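ok so the fruit table. people asked. thread, typing this on my break

Started in July bc I was throwing out SO much fruit. Stuff goes in the crisper drawer and that's it, never seen again. Found a peach in there once that was basically soup.

Rule one now – fruit lives on the table, on the checkered cloth, where I have to walk past it. Yellow, mint and white with little flowers on it. Wipes ok, needs ironing, doesn't get ironed.

Delyth Probert (hi Delyth) asked why not a bowl. Bowls are where mandarins go to die!! The bottom one goes fuzzy and you don't find out till you grab it. Spread out on a cloth you can see every single one.

Big stuff at the back. Apple, grapefruit, big orange leaning on the grapefruit. Small stuff around the front so it gets eaten first. That's the whole system lol

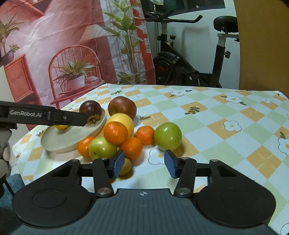

Anyway the round stand. Beige, came from a Landeg clearance shelf, 6 bucks. It's for whatever I'm being precious about that week. Right now = mangosteen.

Yes mangosteen. First time buying one. Beca Mathias says press the shell with your thumb and if it's rock hard all over it's past it. Haven't pressed mine yet, scared to.

Lemon's up on the stand too. No reason, it just looked good next to the purple.

Someone in the replies said apples make everything else ripen faster. Yep I know. Mine are in with the citrus and citrus doesn't seem to care much. Bananas I keep in a different room, learned that one teh hard way.

Green apples are for eating with peanut butter. The dark red one is huge, I'll prob split it with Prys – it's more than one person's lunch.

Grapefruit plan: half tonight w/ a bit of brown sugar under the broiler. Other half tomorrow plain, like a grown up.

Oh and the backdrop, bc I got 35 messages about it. It's printed! The pink room, the red wicker chair, the plants, all of it flat. I can't keep a real plant alive so this is my level. Wrinkles come out if you hang it overnight.

Don't have a link for the cloth, sorry. Filipa Pinheiro gave it to me when she moved and she doesnt remember where it's from either. Will ask again.

Wash stuff right before you eat it btw, not when you get home. Damp skins go moldy quick. I ignored this for years.

ok break's over. If anyone has a mangosteen opinion leave it here, I'm cutting it open after dinner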